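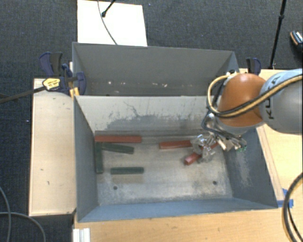

Bin picking cell, front bin with red and green blocks, gripper at the blocks.

WORKPLACE SAFETY CHECKLIST WITH COMMENTS
Robot bin picking cell, sorting area
Site: Menedstead
Date of inspection: January 11, 2022
Inspected by: Murali Achari
Copy to: shift leads, maintenance, Tromia (service contract)

Answers used: OK / Needs work / Not checked. Comments are written by the inspector after talking with the people who use the cell. Please read the comments also where the answer is OK.

Section A. Area and floor

A1. Walking path to the cell is free. OK
The path from the packing tables was free on both visits.

A2. Cables on the floor are fixed or covered. Needs work
Two gray cables cross on the carpet near the left corner of the table at the front. People who bring parts come from this side. I ask for a cable cover. Tape is not enough on carpet, it comes up after a few weeks.

A3. Floor surface is suitable. OK, with comment
Carpet is quiet and kind to the knees, but small parts are hard to find in it. The evening shift asked for a hard mat in front of the cell. I support this request.

A4. Loose items stored away from the cell. Needs work
There is a white board lying on the carpet behind the rear bin, with the foot of a stand on it. Please find another place for the board. A person stepping backward can slip on it.

A5. Distance line is marked on the floor. Needs work
The line was moved in August when the table was turned, and the old line was not removed. Two lines is worse than one line. New workers do not know which one to respect.

Section B. Bins and table

B1. Bins are fixed and cannot move when touched by the arm. OK
Clamps at the rim are tight. I tested each one by hand with the robot locked. Maintenance should test them again every month and sign the card.

B2. Bin edges are free of sharp metal. OK
I passed a cloth along the rims and it did not catch.

B3. Condition of bin inside. OK, with comment
The floor of the front bin is worn and the wall between the bins has scratches and a darker worn patch. It is no danger to hands at this time. But please tell me if the worn area grows, as it can mean that the fingers go too low or too near the wall.

B4. Holes in bin floor. Not checked
There are two round holes near the front. I could not find out if they belong to the original bin. Question is sent to Menon, who delivered the bins.

B5. Table surface is clean and without splinters. OK
The pieces of blue tape near the front right corner should be removed if they do not mark anything. If they mark something, write on them what it is.

Section C. Robot and gripper

C1. Emergency stop tested from both positions. OK
Stopped each time. The button at the packing side is too high for two of our workers. They reach it, but with the arm fully stretched. Lower it to a height of 40 inches.

C2. Hoses and cables on the arm are without damage. OK
The bundle goes along the orange joint and makes a loop at the top. I looked at it with the power off and found no cuts in the cover. The loop is the place to watch.

C3. Gripper fingers are whole and firmly mounted. OK
The clear fingers must be looked at before every shift. Old practice was once a week and this is too seldom.

C4. Reduced speed works when the gate is open. OK

C5. Lockout procedure is known to all persons who clear a jam. Needs work
I asked 14 persons. Most could explain all steps. Some of them said that they "only wait until it stands still" and then reach in. A robot that stands still can be waiting for its next command. Until the repeat training is done, only the shift lead and maintenance may reach into the bins.

Section D. People and work tasks

This section is new. Dondetness, our advisor for work health, recommended that we ask also how the job has changed, and I think it is right to do so.

D1. Lifting and bending. Better than before
When picking was by hand, each person bent over the bin many times in an hour. Now the robot takes the blocks out, and complaints about the lower back are fewer. The bins still must be filled by a person, so this lifting stays. The limit is 4000 blocks per shift for one filler, then change the person.

D2. Pace of work. Needs work
The packing workers say that the robot sets the speed and they must follow. One told me she does not like to go for water, as the pile is waiting when she is back. Shift leads are allowed to slow the cell. Please use this possibility, it is not a failure to slow it.

D3. Attention and tiredness. Needs work
Watching a machine is tiring in another way than lifting. Rotate between watching, filling and packing. The rotation plan on the wall is from before the cell was installed.

D4. Noise. OK
Measured 65 dB at the packing table with the cell running.

D5. Footwear. OK
Closed shoes with laces tied for everyone who enters the area, visitors also.

D6. Information about future changes. Needs work
Several people asked me if a second robot will come and what will happen with their jobs. I am not the right person to answer this and I said so. The management should answer it in a meeting, with time for questions. People who worry do not look well at where they put their hands.

Actions
Cable cover, left side: maintenance
Remove old floor line: maintenance
Move white board: shift lead, same day
Lockout training repeated: Tromia together with shift leads
Lower emergency stop at packing side: maintenance, with Tromia present
New rotation plan: shift leads, with two workers from packing
Meeting about future changes: management

B4 stays open until Menon replies.

M. Achari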